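Revised December 14, 2020. Spoken version; the slides carry headings only. Pause at each heading long enough for the interpreter to catch up.

# Standby time in collective agreements: the Helcombe case

## Opening

- Thank Bożena Zalewska for the introduction. Don't repeat the bio.
- State the topic: how standby time is defined, paid and argued over in agreements covering network maintenance crews.
- One dispute throughout, between Helcombe and the two unions that represent its field staff. The bargaining unit is 300 people.
- Say early that I advised neither side. I had access to the joint minutes and to the arbitrator's written reasons. I did not have access to either side's internal notes.

## What the old clause said

Read it slowly. It is one sentence:

> An employee on standby shall remain available for call-out and shall receive the standby allowance for each period so rostered.

Three terms in it are undefined. "Available" is the first. "Period" is the second, and it caused the most trouble. The third is "call-out," which the parties had treated as obvious until remote switching came in and a technician could clear a fault from a laptop at home.

Under the old practice a call-out began when the technician left the house. A technician who spent a long evening on the phone with the control room and never left the house was paid the allowance only. Payroll had applied it this way consistently, and the company relied on that consistency later.

## How the dispute started

- Grernar, the contractor that ran the dispatch desk, changed its software in December of the previous year. The new system logged each contact with a technician, with start and end times.
- Before that, contact was by phone and mostly unrecorded.
- Leszek Duda, a branch representative, asked for the logs under the information clause. The company supplied them without objection.
- The logs showed a lot of remote work. The unions filed a group grievance for payment at the overtime rate for all logged contact time.

Be careful here. The log recorded contact time. It did not record working time, and the two sides disagreed from the first meeting about whether those were the same thing. A call left open while the technician waited for the control room counted as contact. A technician studying a diagram after hanging up did not appear at all.

If somebody asks whether the unions asked for the logs in order to build a claim: the minutes don't say. Move on.

## Positions at the first meeting

**Unions.** Any contact initiated by dispatch is work. Work outside rostered hours is overtime. The minimum call-out payment should apply to each contact.

**Company.** The allowance already compensates for short remote contacts. A call-out requires attendance at a site. Past practice supports this reading, and two earlier agreements were signed with no change to the wording.

Note for the audience that the past practice argument is weaker than it looks. Practice counts for more when both sides knew about it. Before the logs, the unions could say with some force that they had no view of how much remote work was being done.

The minimum payment point was weak on the other side. Applied literally, it would have paid a technician for several minimum periods inside the same hour. Celina Tomaszewski, leading for the unions, conceded this in the second meeting and proposed a grouping rule instead.

## The grouping rule

Spend time on this. It is the part people ask for copies of.

1. Contacts that relate to the same fault are treated as a single remote intervention.
2. Contacts that relate to different faults but overlap in time are also treated as one.
3. The intervention starts when the first contact is answered and ends when the technician reports the fault as cleared or handed over.
4. If the technician is then sent to site, the remote time is absorbed into the call-out and is not paid twice.

Item 3 puts the end point in the technician's hands. The company wanted dispatch to close the intervention. The compromise was that either may close it, and the later time stands unless the supervisor queries it within seven days.

Item 4 was accepted on the first draft.

## Money

- The existing standby allowance was 300 per week of rostered standby.
- The company offered 325 with no separate payment for remote work.
- The unions rejected the offer at branch meetings. Turnout was not published, so don't speculate about it.
- Afterward, the parties agreed to settle the definition first and the rate second.

Technical point: the offer of 325 was a flat increase for everybody on the roster. Remote work was heavily concentrated in the protection and control group. Line crews would have gained from the flat increase while hardly ever taking a remote call. The protection group would have lost compared with almost any per-intervention scheme. That split ran through both unions and explains why the branch meetings took so long to arrange.

## Arbitration

The agreement provided for a single arbitrator by joint appointment. Wojciech Sobczak was appointed and was asked two questions:

- Does remote intervention fall within "call-out" under the existing clause?
- If not, is it covered by the standby allowance?

His answer to the first was no. The clause sat in a section that also dealt with travel time and vehicle use, and he read the word in that setting.

His answer to the second was also no. The allowance paid for availability. Once a technician was doing the task, availability was no longer the thing being supplied. He found that remote intervention was work for which the agreement set no rate, and he sent that question back to the parties with a deadline.

Point out the effect. Neither side won on its own reading, and both had to bargain over a gap. The award gave no back pay before the date of the grievance, which took a large part of the claim out of play.

## What was signed

- A definition of remote intervention, using the grouping rule.
- Payment at the overtime rate for actual time, with a short minimum per intervention.
- The allowance stays at 300.
- A rest rule: a technician with a remote intervention late in the night may start the next shift later, with no loss of pay.
- Joint review of the logs. Mateos, the payroll provider, prepares the extract and both sides receive the same file.

The rest rule was the hardest to draft. Rosters at the smaller depots had no slack, and a late start there left a crew short. The signed text lets the depot manager swap the shift with consent – the word "consent" was added on the last day.

## Comparison with Inberg

Skip if running over.

Inberg has a similar roster and went the other way. It pays a higher allowance and nothing for remote contacts below a time threshold. The arrangement is cheaper to administer and there are few grievances. It does give dispatch a reason to keep calls short, and technicians there report being called back on the same fault. There is no grouping rule, so each call is tested against the threshold separately.

I have no cost comparison between the two. The units differ in size and in fault rate, and a straight comparison would mislead.

## Drafting points to leave up during questions

- Define the start and the end of any paid event, and say who records each.
- Check the section a term sits in. Arbitrators read the neighbors.
- If a new system produces new data, agree on what the data measures before arguing over the totals.
- Keep the definition and the rate in separate clauses, so that one can be reopened alone.

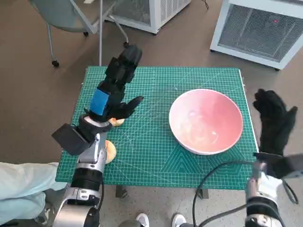 ## Questions

- Likely first question: does the award bind other employers? No. It interprets one clause in one agreement.
- On tax treatment of the allowance, refer people to Bożena Zalewska's session.
- On the rest rule, offer the signed wording by email.
- Contact for copies of the grouping rule: Josiane Bouvier, at the registration desk until the afternoon break.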